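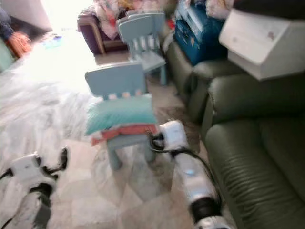 Teal cushion on a small light blue chair.

How to check where a shared ad came from before you pass it on

March, by the Stuneo help desk

Every week we receive messages with a video or a picture attached and one question: did the company really make this? Sometimes it is a real campaign. Often it was made by a student, by an agency looking for work, or by a person who likes to make trouble. The method which follows takes me less than half an hour for most ads, and you need only a browser and a notebook.

Step 1. Save what you received

Before you search, keep a copy. Shared ads disappear quickly, and the second version is often shorter or has a different ending. Write down the address of the page, the name of the account and the time of day you saw it. If it came by email, keep the full message with the headers.

Step 2. Read the small print

A real television ad usually has some legal line, a web address or an offer date. Look at the last three seconds slowly. Check the spelling of the brand and the colour of the logo against the company's own site. An old logo proves nothing alone, but write it down.

Step 3. Find the earliest copy

Take a clear still from the video and put it in a reverse image search. Sort by date if the search engine allows it. Then search the slogan in quotation marks. When I did this for the Flurell kettle ad, I had 2,205 results, and most of them were copies of the same blog post. The useful one was on page four: a portfolio page of a small studio in Brondthorpe, with the word "unsolicited" under the title.

Step 4. Look for the company's own words

Go to the press section of the company and search there, also in other languages if the company sells abroad. If you find nothing, write to the press office. Keep the message short, put the link, and ask two things only:

Did you order this ad?
Did you approve it after it was made?

These are different questions. A firm can refuse an ad it has ordered — it is then "made for them" but never broadcast. In the Akpalu shoe case the answer was yes to the first and no to the second, and many sites had reported only half of this.

Step 5. Give it a label

We use four: ordered, ordered but refused, not ordered, and not known. Please don't be afraid of the last one. The number of views is no help here. An ad with 3,548 shares is not more real than one with 400.

If you already forwarded it, send a short correction to the same people, with your source.

Contact the Stuneo help desk | Copyright Stuneo | Back to top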